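Crowd flow notebook, Trotbridge fair, entry 2023-04-05 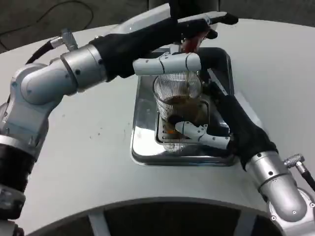
2 min read

Went through the entry gate counts from the fair rehearsal with Bethel Tamiru this morning. The town wants a cap on how many people stand inside the river steps area at once, and our part is to say what cap the gates can hold. The health office decides the rest.

Setup as before. Two gates, one lane each, Plonedex counters over the lanes, a steward with a hand clicker as backup. The cap was set at 300 for the rehearsal. Stewards hold the line when the board shows the cap and let people in again in groups of 50 as others leave.

Results. The east gate counter and the clicker agreed all the way through. The west gate counter read low whenever two people walked in side by side, mostly parents holding a child's hand. By the end it was 55 under the clicker. For a cap that is the wrong direction to be off in, so I would not run the west gate on the counter alone. Bethel thinks the lane is too wide at the mouth and wants to narrow it with a second rail. I agree but we also need the wheelchair width, so measure first.

Masks. The draft rules say masks at the gate and on the steps, none needed in the open field. Stewards asked what to do with someone who takes the mask off after the gate. We had no answer in the sheet. Kiprono Nyamweya is writing to the town clerk for one. Until it comes, stewards remind people once and leave it there.

Hand washing station by the west gate backed up into the queue. Moved it past the lane and the backup stopped. Redraw the site plan, the Declercq print still has it in the old spot.

Exit side is still the weak point. People leave by the footpath behind the food stalls and we don't count there. The board then shows more people inside than there are and the queue waits for no reason. Either close the footpath or put a counter on it. The stall owners will not like closing it. Kiprono has asked Rernell for the price of one more counter with a pole mount, no reply yet.

To do:
Measure west lane with and without second rail.
Repeat the side by side test, west gate only.
Print the steward sheet in larger type, two people could not read it at dusk.
Ask the clerk if the cap includes stewards and stall staff. Last September it did not.
Charge the radios. Radio 2 dropped out twice and needs a new battery.

Counter files are in the shared folder under rehearsal, west gate clicker sheet is scanned in with them.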